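Progress report to the Subramaniam Fund
Unham Community Tool Library and Repair Evenings
Second report, covering the period up to the end of April

Hi Kartini,

Thanks for the extra week on this one. You said last time that you liked the first report because it sounded like me talking, so I've stuck with that and kept the tables for the spreadsheet Juwita is sending over separately. If you need anything in a more formal shape for your board, shout and I'll redo it.

The short version first. The library is open, the repair evenings are full, the money is mostly going where we said it would, and the van is a headache. Longer version follows!

Where we are with lending

When I wrote to you last fall we had a room, a lot of shelving in flat packs and a pile of donated tools that I'd been keeping in my garage (my husband has now got his side of the garage back and is very happy about it). We opened for lending in the first half of January. By the end of April we had 177 members signed up and paid, against the target of 150 we put in the application for the whole year. I did not expect that. A lot of it came from the flyer that Ondemard Hardware put in with their receipts, which cost us the price of the printing and a box of donuts.

The most borrowed item is the carpet cleaner, by a mile. After that it's the long ladder, the tile cutter and the pressure washer. Hand tools hardly move at all, and that's a change from what we told you to expect. People seem to own a hammer and a couple of screwdrivers already. What they don't own, and don't want to own, is something big that they need twice a year and then have to find a closet for. So we've stopped taking hand tool donations unless it's something unusual, and I'd like to talk to you about moving $500 from the hand tool line to a second carpet cleaner. There's a waiting list of three weeks for the one we have and people get grumpy.

Late returns are a thing. We started with no fines, on principle, and I still like the principle, but the tile cutter was out for seven weeks with one member who kept promising to bring it by. Starting in March we send a text the day before and another the day after, and that has helped a lot. Still no fines. We'll see how long I can hold that line with Juwita, who would have brought them in on day one.

Repair evenings

These run twice a month, from six until about nine, in the back half of the Bratovstead building. Adi Setiawan runs the electrical bench and Kenna Aitken does sewing and soft goods, and between them they've got a group of fixers who turn up pretty reliably. We ask people to book now. The first two evenings were walk-in and we had folks standing in the hallway with toasters. 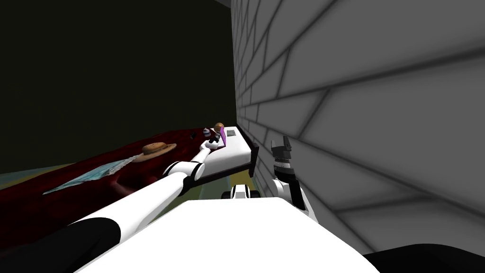
A purple block held upright at the far end of the narrow white table.

Across the eight evenings in this period the fixers looked at 41 lamps. Lamps! I have no idea why this town has so many broken lamps, but Adi is delighted, seeing as a lamp is the perfect first repair for somebody who's nervous. You can see every part, there are only a few things that could be wrong, and the owner gets to do most of it. He has started setting the lamp people up next to each other so they chat while they work, and several of them have come back to help out.

Kenna's side has been slower to build but is steady now. Zippers, mostly, and a lot of backpacks right after the winter break. She asked for a heavier sewing machine that can get through canvas and webbing, and we found a used one through a friend of a friend in very good shape for less than we'd budgeted. It weighs a ton. It lives on its own cart and it isn't going anywhere else.

We do log what couldn't be fixed, as you asked. The usual culprits are sealed battery packs, cheap blenders where the plastic gear has stripped, and anything where the case is glued. Adi keeps a notebook on the glued ones and gets quite heated about it. He'd like to write something up for your newsletter if you have room, and I said I'd pass that on, so consider it passed on.

One thing we got wrong: we had no plan for the items people leave behind. Somebody brings in a dead vacuum, hears that it's beyond saving and slips off without it. By February we had a small mountain in the corner. We now ask everyone to sign a slip saying they'll take it home, fixed or not, and I've set up a pickup with the county recycling people for what's left.

The Saturday classes that became evening classes

The application said six weekend classes. We ran the first one, on patching drywall, and got four people. Then Hamidreza Vahidi, who teaches them, suggested moving to a weeknight, and the next class had 12 and a list of people wanting in. So weeknights it is. So far he has done drywall (twice), bleeding radiators, hanging a door and basic faucet repair. The door class ran an hour and a half over and people were still asking questions in the parking lot.

I'd like to add a class on gripping and clamping. It sounds dull, I know, but hear me out. It came up in the fixers' meeting in March, when we went through what actually slows people down on the bench, and the answer from pretty much everyone was holding the thing still. People have the right screwdriver and a fair idea of the problem, and then the item skates across the table.
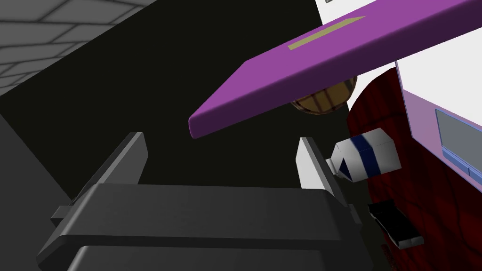

Hamidreza has drafted an outline for it, one evening, two hours, no experience needed. He wants to begin with clamps and vises, what the different kinds are for and how to pick one without crushing whatever you're trying to mend. His first exercise is getting the opening right before you go anywhere near the piece. From there he'd move on to soft jaws, leather pads and the old trick with a bit of bicycle inner tube. We'd need to buy a few extra clamps and maybe one more bench vise, and I think that fits inside the existing class budget with a little left over. Let me know if you see a problem.

The van

Deep breath. You'll remember that the van was meant to let us take the most popular tools out to people who can't get to us, mainly on the north side and in the apartments past the water tower. We bought it in December from a dealer who seemed fine, and it passed its inspection, and then in February the transmission started slipping. It was off the road for five weeks. The repair came out of our reserve and Juwita has it itemized in the spreadsheet under vehicle costs, second tab.

It's back now and has been running well. We did our first full round of deliveries in the middle of April and had 34 drop-offs in two weeks, so the demand is clearly there. But we lost a good chunk of the period, and I can't pretend we'll hit the delivery target by the end of the year. My guess is we'll land at a bit over half of it. I'd rather tell you now than in December. If it would help to set a new number together I'm free most mornings.

We did cover a few urgent requests with people's own cars during the gap. The long ladder doesn't fit in a hatchback, in case you were wondering.

Money

Juwita's spreadsheet has the detail, so just the headlines from me. Rent and insurance are on budget. Printing is over, mostly the flyers, and I'd do it again. Tool purchases are under, thanks to donations and the cheap sewing machine. Vehicle costs are well over for the reasons above. Membership income is ahead of plan, and that's what has kept the whole thing level. We have not touched the money set aside for the second year.

There's one invoice still outstanding from the electrician who put in the extra outlets along the back wall. I've asked for it three times. If it comes in before your review I'll send it on.

What's next

Between now and the fall we want to get the second carpet cleaner (if you're okay with moving that money), run the clamping class, and get the catalog online so people can check what's in before they make the trip. Kenna's nephew built us a test version and it's pretty good, though it currently thinks we own nine pressure washers.

We're also talking to the library branch on the north side about a pickup shelf. They have a storage room they barely use and a manager who is keen. It would take some weight off the van, and after this winter I'm all for that. No agreement yet, just two good meetings and a handshake.

Things I need from you, when you have a minute: a yes or no on the hand tool money, a time to talk about the delivery target, and the new logo file, as the one on your website comes out fuzzy on our sign.

Come to a repair evening if you can. Bring a lamp.

Best,
Your coordinator at Unham Community Tool Library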